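Teleop demos in sim: arm shoves the picture frame instead of gripping it
Posted in Help > Manipulation by manole_9, 25 Mar 2022

I'm recording demos in the Rirnent kitchen sim, driving the arm by remote with a cheap 3D mouse. The task is to take hold of a framed poster on the counter and turn it to face the window. I have 25 demos so far. In most of them I nudge the corner, the frame skates off, and I chase it toward the sink like a man herding a goose.
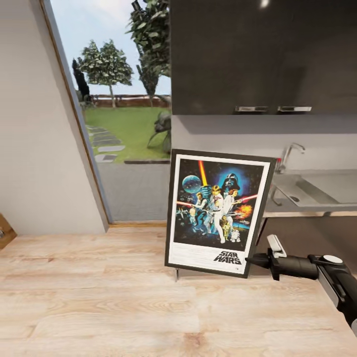
Gripper coming in at the lower right corner of the frame.

Should I keep the bad runs? And is there a better way to approach something this thin?

Tarport
Your approach is the trouble. Coming in low from the side, you push before you can pinch. Go up, come down over the top edge with the fingers open across the thickness, then close. Also drop your translation gain to 20 percent for the last stretch – it feels like parking a piano, but the recordings come out much smoother.
Throw out the goose chases. Keep any run where you bumped the frame, backed off and got it anyway. The policy needs to see a recovery or two.

candness_fan
just get more data. we did 4,000 and it was fine

Candness
Not all of us have that kind of wrist. Check the friction on the stand before you record anything else. Mine was set so low that the frame was basically on ice, and after I fixed it 95 percent of my takes were usable. I still can't drive the thing in a straight line.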